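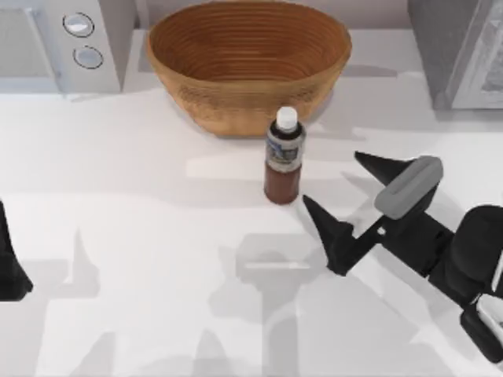
Planning a Two-Arm Counter Setup: What to Sort Out Before You Order

Most of the money in a home or small-kitchen robot setup goes to things people forget to price. The arms are on the quote. The mounts, the spare fingers and the extra outlet usually aren't.

Measure the counter first
Measure the clear depth between the front edge and whatever stands at the back. Our counter at the Plerkcombe kitchen is 27 inches deep, and a microwave takes up more than half of that at one end. Check the reach of each arm against the farthest spot you want it to work, then take off a few inches. Arms get clumsy near full stretch.

Pick the jobs before the gripper
Write down what you want moved. Putting a sauce bottle into a basket is a good starter job and needs only a plain two-finger gripper. Check the widest opening against your fattest bottle or jar, and leave room on both sides. If the list includes plates or flat lids, ask about other fingers before you buy.

One arm or two
Start with one if money is tight. A second arm helps when something has to be held still, such as a basket that slides when it's bumped. Ask whether the controller can run both. The Isance controller we priced could, but the cable kit for the second arm was $414 extra.

Try it in simulation
Rasmus Paju laid out our counter in software in April, before we had paid for anything. He moved the basket forward twice and swapped the position of one appliance. Use real measurements for the big items. Small things can be rough.

Leave money for the small stuff
We set aside $700 and spent nearly $600 of it on:
Clamps and a mounting plate
Spare fingertips
A power strip with a switch you can reach from the front
A non-slip mat
Two baskets with wide rims

Wide rims matter. A narrow opening means more missed drops and more time spent adjusting.

Ask the seller
How long do replacement fingers take to arrive?
Is the software a one-time cost or yearly?
Who pays shipping on a repair?

Robles answered all three by email the same afternoon. Allusley wanted a phone call first, so have your list ready if you contact them.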